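Ticket 1078: Shirts too wide for the shelf
May 27, 2025, by Bouchra Hegazy
4 comments | 2 shares

We use cookies to remember your settings. Accept | Manage

Reported by: Stijn Vandenberghe, Dresville stockroom
Status: open again

Stijn says the folded T-shirts stick out past the shelf lip and slide onto whoever walks by. He has been hit. He is fine.

Tried the Palent shelf dividers. The shirts now slide off in tidy groups.

Refolded one stack with both sides tucked under. Fits. Closed ticket.

Reopened by Stijn an hour later: collars facing every which way, stack leaning. Told him to point all necklines the same direction and flatten the bottom corners before stacking. He replied "ok" in a tone I could hear.

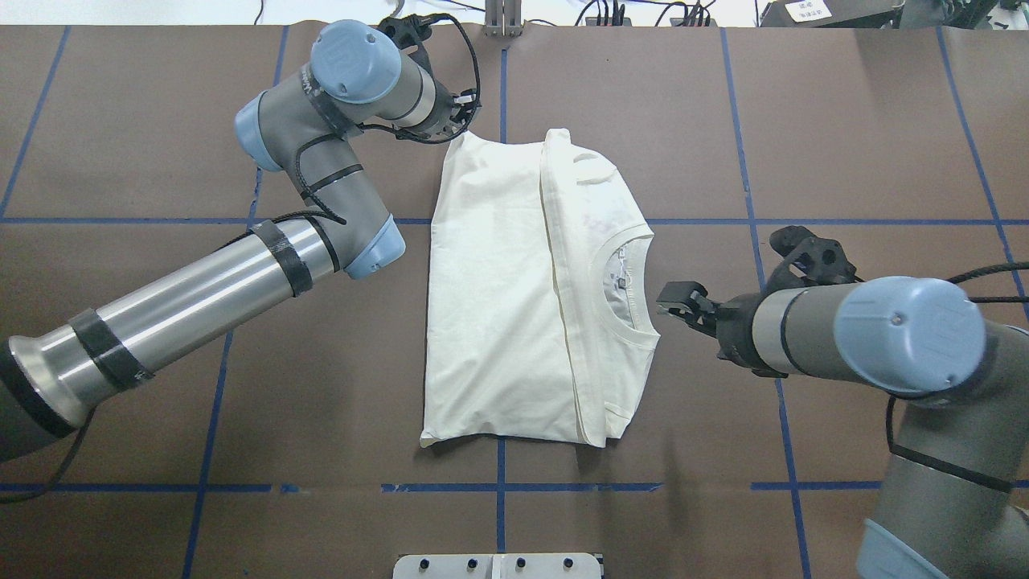
Do the sides get folded in before the shirt is folded in half?

Sides first, then smooth it flat, then fold it in half if the shelf needs it shorter.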